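Lultness, Área de Automatización Doméstica
Lista de verificación de seguridad: tarea «recoger y guardar objetos»
Unidad inspeccionada: Pluster, modalidad simulada
Fecha: 30/04/2019

1. Parada de emergencia accesible desde el puesto del operador: Conforme.
2. Límite de velocidad del brazo cargado, 300 mm/s: Conforme.
3. Límite de fuerza de cierre, 60 N: Conforme con observaciones. El valor se respeta, pero resulta elevado para juguetes de paredes finas.
4. Registro de ciclos completo: No conforme. De los 3000 ciclos previstos constan 1038.

Comentarios al punto 3. La pinza de dos dedos trabaja sin dificultad con piezas de forma regular. Los objetos con ruedas y salientes, como los vehículos de juguete, exigen una aproximación más lenta y un punto de agarre definido de antemano.
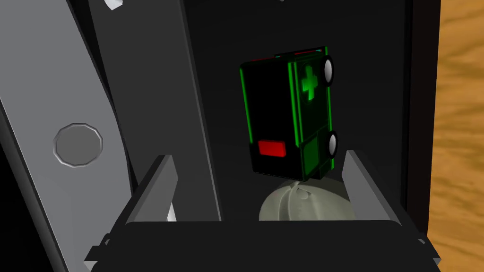

Se recomienda asimismo repetir los ensayos con objetos volcados, dado que en una vivienda rara vez se encuentran en su posición normal. El procedimiento Grudau, vigente en este centro, no contempla todavía ese caso.

5. Distancia mínima a las paredes del mueble: Pendiente. Falta el informe de Manurung.
6. Retirada segura tras un agarre fallido: Conforme.

Dictamen: la unidad no se considera apta para ordenar una habitación sin supervisión. Se autoriza su uso en ensayos con operador presente. Los puntos 4 y 5 se revisarán en septiembre.

Firma del inspector: ____________
Conforme del área: ____________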